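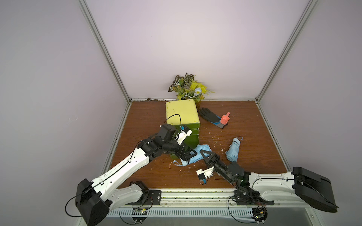 Figure 1. Planter box and artificial plant on the work surface.

Staff Savings Schemes at a Regional Credit Cooperative: Take-up and Communication at Skeda
Student project report, Business Administration programme
Authors: Makis Vrettos and Athina Tzanetos

1. Background

Skeda is a regional credit cooperative which offers current accounts, home loans and small business lending to its members. Like many lenders of its size, it also runs a savings scheme for its own employees, under which a fixed part of monthly salary may be paid into a deposit account at a preferential rate. The scheme was introduced after the merger with Pramar, when two sets of staff benefits had to be brought together under one set of rules.

The personnel department had observed that take-up differed widely between branches and asked that the matter be examined as a student project. The authors were given access to the scheme rules, the internal notices sent to staff, and anonymous totals for each branch. No individual account data were made available.

2. Purpose and scope

The purpose of the project was to establish whether differences in take-up could be linked to the way in which the scheme was presented to new employees. The project did not consider whether the interest rate was suitable, nor did it compare the scheme with private pension products. The branch at Plandanmont was left out of the interviews as it was being refitted during the project period, but its totals are included in the figures.

3. Method

The work was carried out in two parts. In the first, a short questionnaire was sent to all 126 employees covered by the scheme rules. It asked when the employee had first heard of the scheme, from whom, and whether the written notice had been read. A total of 91 replies were received before the closing date in June.

In the second part, the authors held interviews with 11 members of staff, among them branch managers, counter staff and two employees who had left the scheme within a year of joining. Interviews lasted up to half an hour and were held in working hours with the agreement of the branch. Notes were returned to those interviewed for correction.

4. Results

Most of those who replied had first heard of the scheme from a colleague. The written notice, which is included in the folder given to new employees, was seldom mentioned. Several respondents stated that they had taken it to be a notice about customer accounts, as it carries the same heading and layout as the members' savings leaflet.

Take-up was highest in the branches where the manager raised the scheme at the first salary meeting. In the former Pramar branches it was lower, and staff there were less certain of the rules on withdrawal. Some believed that the notice period of the old Pramar scheme still applied. This had been removed at the merger, but the older leaflet remained in use in at least one branch.

Among savers who gave a figure in the questionnaire, the average balance was 3,922 euros. This should be read with caution, as the question was optional and larger savers may have been more willing to answer it.

Both of the former savers interviewed had left because of a change in household costs. Neither had been told that payments could be paused without closing the account.

5. Discussion

The results suggest that personal contact at an early stage matters more than the written material in its present form. The authors cannot rule out other causes. Branches with long-serving staff also tend to have higher take-up, and length of service was not recorded in the questionnaire. The external payroll firm, Michailidis, confirmed that joining requests are handled in the same way for all branches, so delay in processing is unlikely to explain the differences.

6. Recommendations

The staff notice should be given its own heading and layout. Old Pramar leaflets should be withdrawn from all branches. Branch managers should raise the scheme at the first salary meeting, and the option to pause payments should be stated on the joining form. The questionnaire should be repeated after one year, with a question on length of service added.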